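August, textile bench, folding trials cont'd

Started late, Kershaw order was still all over the big table. Cleared by 2 pm.

Plan was the Demance cloths first, then the mixed pile. Did it the other way round, mixed pile was on top. Log sheet says 200 pieces total, I'm not recounting.

Blue/red pair. Slippery one and a matte one, wanted to see if they fold together as one stack or if the blue walks. Laid edge to edge, blue left, rust red right, smoothed by hand from the top. The blue has a bit of a satin shine and shows every crease. Red is more cotton-like, holds a wrinkle and keeps it. Top edge of the red wants to bunch up into a fat roll — leave it or press it flat before the fold? Need to decide and then do it the same way every time.

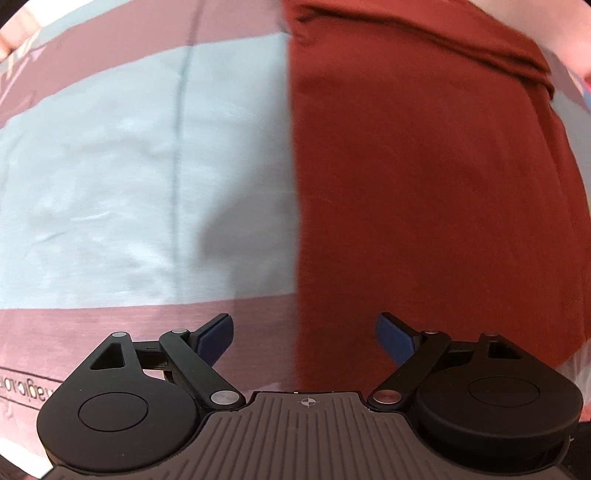 Folding, blue + red

Halves first, then thirds. Blue slid on the second fold, had to start over. Better with the red on the outside, grips itself. Tried it again with the red pressed flat at the top, neater corner but takes longer. Not sure its worth it for a stack that goes in a bin anyway.

White stuff: separate pile, do not mix in.

Steam

Gedis steamer leaking at the hose again. Wiped up, taped it, tape won't last. Low setting only on anything shiny, 20 sec max. Forgot the press cloth once, no mark that I can find but check tommorow in daylight.

To do
Clerker bins need new labels, old ones peeling
order hose
Demance cloths, still in the bag
ask whoever has the long ruler to bring it back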